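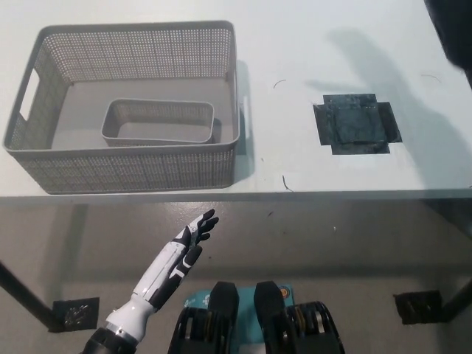 Rellton Shared Workshop Help Pages
Category: Robotics and Automation, Home and Workshop Builds

Repeatable nesting of perforated baskets on a white bench, upper-body humanoid build

Posted by Zirollow, August 21, 2018

Members of our workshop are assembling a humanoid platform for light sorting work. The present task is limited in scope. A small light-gray plastic basket is to be lifted out of a larger basket of the same style, set down on the bench, and returned. Both baskets have perforated walls and solid floors. The bench top is white, and a patch of dark material is fixed to it beside the large basket as a placement reference. The camera is mounted at the head and looks down at the bench.

In April the group recorded 203 trials under the workshop's overhead lights. The small basket was returned correctly in 154 of them. The remaining trials fall into two groups. In the first, the estimated position of the rim is wrong and the fingers close either short of the wall or on top of it. In the second, the rim is found correctly, but the large basket slides when the hand makes contact with it, and every later step in the routine is then offset.

The following has been attempted without a lasting result:

Recalibration of the head camera at the start of each session.
A lower approach speed for the final part of the reach.
Averaging the position estimate over 6 consecutive frames.

Guidance is requested on two points. First, whether the baskets should be replaced with a solid-walled type, or whether the perforated type can be made to work. Second, whether it is acceptable practice to fasten the large basket to the bench, given that the group wishes eventually to move it between stations. The budget remaining for this stage is 400 dollars, and the group would prefer not to spend it on a second camera.

Posted by Gatchalian

The two failure groups should be treated separately, and the sliding should be corrected first. It is the less expensive of the two, and while it is present the vision results cannot be properly assessed.

Fastening the basket is acceptable during development. Permanent fasteners are not required. Thin non-slip shelf liner, cut slightly smaller than the base, will in most cases prevent movement from light contact. If it does not, two low stops may be clamped to the bench on the side away from the hand. Both methods can be removed when the basket is to be moved. Please confirm that the liner does not extend past the base, as a visible edge may be detected as part of the basket.

With regard to the rim, light-gray plastic on a white surface offers very little contrast, and a fine grid of openings adds a great number of small edges that have no bearing on the grasp. Averaging will not remove this error, as the same wrong edge is likely to be selected in each frame. The following changes are suggested in order:

1. Cover the working area with a matte sheet in a dark, even color.
2. Fix the exposure of the camera. Automatic exposure will change as the white forearm enters the view.
3. Apply a narrow strip of colored tape along the upper rim of each basket and detect the strip.
4. Review the position of the lights. A soft shadow next to a gray wall is readily mistaken for the wall.

If the sheet is adopted, the dark placement patch will no longer stand out and should be remade in a light color.

Replacement of the baskets is not recommended at this stage. The handle openings at the ends of the large basket are useful features, being much larger than the wall openings and easy to separate from them by size. They can serve to establish which way the basket is facing.

The bench should also be wiped before each session. Stray fibers on a white surface produce small false detections, and these are tiresome to trace afterward.

Posted by Clellus

Use solid bins. We had the same trouble with mesh ones and changed them.

Also check that the feet of the bench are level on their pads. Ours was not, and a slight rock in the table looked the same as a calibration fault in the logs. Fixing it cost nothing.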